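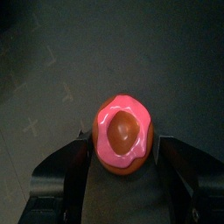
Ticket 2042: Winivell play food set, pieces missing and paint on frosting
Opened: July 16, 2023
Site: Leston play room
Status: Waiting on supplier

Problem as reported
Set was unpacked at Leston and checked against the packing slip. The slip lists 46 pieces. We have 42. The donut with pink frosting also leaves a faint pink mark on a white cloth when rubbed hard.

Log
Checked the carton again, including under the bottom flap. Nothing found.
Checked the bag of spare stickers. Nothing found.
Compared with the set at Melldale, which came from the same order. Melldale has all 46. The missing ones here are the two egg halves, the lemon and one slice of bread.
Washed the donut in warm water with dish soap and let it dry overnight. Rubbed it with a clean cloth. Still a mark, lighter than before.
Washed it a second time and left it in the soapy water for 3 hours. No mark on the cloth after that. Frosting is still shiny.
Sent the slip and the list of missing pieces to Reuter, who handled the order.
Reuter replied that the missing pieces can be sent without returning the set. They need the batch number from the side of the carton. Carton had been flattened but was still in the recycling. Number sent.

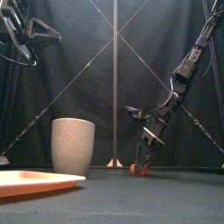
Can the rest of the set be put out while we wait for the missing pieces?
The rest can go out now. Wash everything once in warm soapy water first, dry it with a towel, and keep the packing slip with this ticket until the replacements come in.

Update
Reuter expects to ship in the first week of August. Replacements go to Leston, not Melldale. Please count them on arrival and add the result here before closing.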